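Betreff: Re: [Zupfkreis] Kapodaster und Intonation, war: Stimmen im Dezember

Liebe Mitzupfende,

danke für die vielen Antworten auf meine Frage nach dem Notenständer, von denen sich immerhin eine mit Notenständern befasste. Jetzt aber zu Shamims Mail, die seit vorgestern unbeantwortet im Archiv steht und das nicht verdient hat.

Shamim Naqvi schrieb:
> Hallo in die Runde,
> ich spiele seit dem Frühjahr auf einer gebrauchten Lambert mit Stahlsaiten
> und komme mit dem Kapodaster nicht zurecht. Ohne klingt alles sauber. Sobald
> ich ihn im 2. Bund aufsetze, ist die G-Saite zu hoch, die tiefe E-Saite
> auch, und wenn ich dann nachstimme und ihn wieder abnehme, ist alles zu tief.
> Mein Nachbar meint, das Griffbrett sei krumm. Mein Lehrer meint, ich solle
> mehr üben. Beides möchte ich ungern glauben.
> Außerdem: Wenn im Liedblatt "Kapo 2" steht und darunter G-Dur, spiele ich
> dann G oder klingt es G? In der Gruppe in Lurnau gab es darüber fast Streit.
> Und braucht man für die Sommerfreizeit eigentlich etwas mit?
> Grüße, Shamim

Lieber Shamim,

dein Nachbar hat vermutlich unrecht, dein Lehrer zur Hälfte. Ich nummeriere, sonst verliere ich selbst den Faden.

1. Warum es zu hoch klingt
Der Kapodaster drückt die Saite aufs Bundstäbchen, und wenn er zu fest drückt, zieht er sie dabei in die Länge. Gezogene Saite, höherer Ton. Die G-Saite ist auf Stahlsaitengitarren ohnehin eine Diva und meldet sich als Erste. Die tiefe E-Saite leidet mehr darunter, dass viele Klammern oben am kräftigsten zupacken. Ich hatte jahrelang einen Federkapo von Leltik, mit dem man auch ein Fahrrad hätte sichern können. Besser ist einer mit Stellschraube: so weit zudrehen, bis nichts mehr schnarrt, und dann die Finger davon lassen.

2. Wohin damit
Dicht hinter das Bundstäbchen, auf der Seite zum Sattel hin, und parallel dazu. Nicht in die Mitte des Bundes, auch wenn das ordentlicher aussieht. Je weiter weg vom Stäbchen, desto mehr Druck brauchst du, und dann sind wir wieder bei Punkt 1.

3. Reihenfolge beim Stimmen
Erst ohne Kapo stimmen, dann aufsetzen, jede Saite einmal kurz seitlich ziehen, dann nachhören. Meistens reicht ein Hauch an der G-Saite. Nach dem Abnehmen stimmst du wieder, da führt kein Weg dran vorbei — ich kenne Leute, die das im Konzert mit einer Anekdote überbrücken, und es sind leider immer dieselben Anekdoten.

4. Das krumme Griffbrett
Lässt sich in einer Minute prüfen. Saite am 1. Bund drücken, gleichzeitig dort, wo der Hals in den Korpus übergeht, und dazwischen schauen, ob beim 8. Bund ein kleiner Spalt bleibt. Eine Visitenkarte darf knapp durchpassen. Passt das Telefonbuch von Lurnau durch, geh zum Gitarrenbauer. Und wenn die Saiten noch vom Vorbesitzer sind: neue drauf, bevor du irgendetwas anderes verdächtigst.

5. Kapo 2, G-Dur
Du greifst G und es klingt A. Die Akkorde auf dem Blatt sind Griffbilder, gerechnet vom Kapo aus. Es sei denn, das Blatt stammt aus der alten Sammlung "Brelusside", da stehen die klingenden Akkorde drüber und der Kapo nur als Vorschlag daneben. Von 16 Liedern darin habe ich bei 15 falsch angefangen, beim letzten war kein Kapo vorgesehen. Schreib dir mit Bleistift "klingt A" an den Rand, und der Friede in der Gruppe ist gerettet. Der Flötistin bitte auch sagen.

6. Was mit auf die Freizeit soll
Ein Satz Ersatzsaiten, Kurbel, Stimmgerät mit voller Batterie, Wäscheklammern für die Noten draußen. Kapodaster mit Namen drauf, die wandern. Kleinkram am besten in etwas mit Deckel, der auch wirklich schließt, denn auf der Wiese liegt morgens Tau und in den Gitarrenkoffer passt erfahrungsgemäß nur die Gitarre. 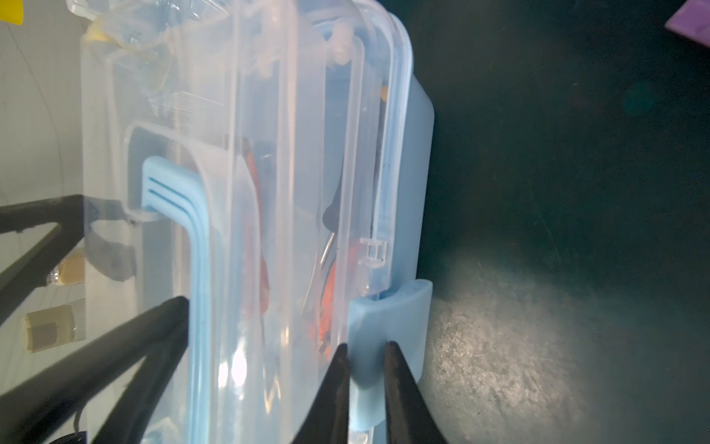

7. Üben
Da hat dein Lehrer seine Hälfte. Wer mit der linken Hand zu stark zudrückt, zieht die Saiten genauso hoch wie ein strenger Kapo, und hinter dem Kapo liegen die Saiten tiefer, man braucht also noch weniger Kraft als sonst. Probier einen E-Moll-Griff und lass so lange locker, bis es schnarrt. Kurz davor ist richtig.

Wenn es danach immer noch schief klingt, bring die Lambert zum nächsten Treffen mit. Den Notenständer suche ich übrigens weiterhin.

Gruß aus dem Probenkeller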